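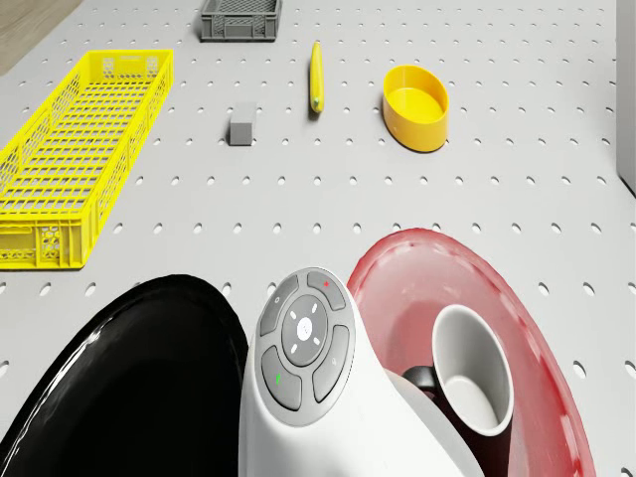
*A yellow crate and a smaller dark gray one on a perforated tabletop. Rendering.*

The regional library at Flurnport holds 2321 boxes of local paper: parish newsletters, seed catalogs, bus timetables, school programs, and the minutes of clubs that stopped meeting long ago. Until March, few of those boxes had been opened more than once. The library is now midway through a full review of the collection, the first since the building on Hilberg Street was extended, and the work has raised questions that reach well beyond one reading room.

Paper of this kind is known in the trade as ephemera. It was printed to be used for a week or a season and then thrown away. Libraries have always kept a certain amount of it, often by accident, and have seldom known what to do with it afterward. A bound book has an author, a title and a place on the shelf. A flyer for a plant sale has none of these, and the person who catalogs it must decide whether it belongs under gardening, under the name of the hall where the sale took place, or under the family that ran it.

Merle Whitelaw, head of collections at Flurnport, favors the hall. "Readers come to us with a place in mind," she said. "They grew up near it, or they have bought a house on the same street. Very few of them ask for a subject." Under the scheme she introduced, every item receives a place name first and a date second, even where the date must be estimated from the typeface or the price of admission.

The approach is not universally accepted. Andor Gulyás, who taught archival practice for many years before joining the library's advisory board, has argued for keeping material in the order in which it arrived. A shoebox of tickets saved by one person, he holds, tells the reader something about that person, and the information is lost when the tickets are spread across 40 folders. The board has agreed to a compromise. Gifts from a single household will stay together, with a cross-reference placed in each of the relevant place files.

The Bodnár gift has been the first real test of the rule. It came to the library from the family's former print shop in the Jutside district and consists largely of proofs, many with corrections in pencil. Menus, wedding cards and raffle tickets lie in the order in which they were pulled from the press. Sobia Yousafzai, who is cataloging the gift, has found that the corrections are often of more interest than the finished pieces. A spelling changed twice on a shop card may record a family settling on how its name would be written in a new country.

Storage remains the larger expense. Cheap paper is acidic and turns brittle with age, and newsprint will stain whatever is laid against it. The library has moved its most fragile sheets into buffered folders and has set a limit on the weight of each box, so that staff can lift them from the upper shelves without a second pair of hands. Roughly 2000 sheets have been scanned to date – a small share of the whole, chosen mainly for their condition. Scanning for general interest will follow once the damaged material is safe.

Requests to see the files have risen since the place index was opened to readers. Many come from people tracing a house or a street. Others have been harder to foresee, among them a choir seeking the running order of a concert its founders once gave, and a baker looking for the price of rye bread. Both were answered from the Jutside files, which are open to readers by appointment in the mornings.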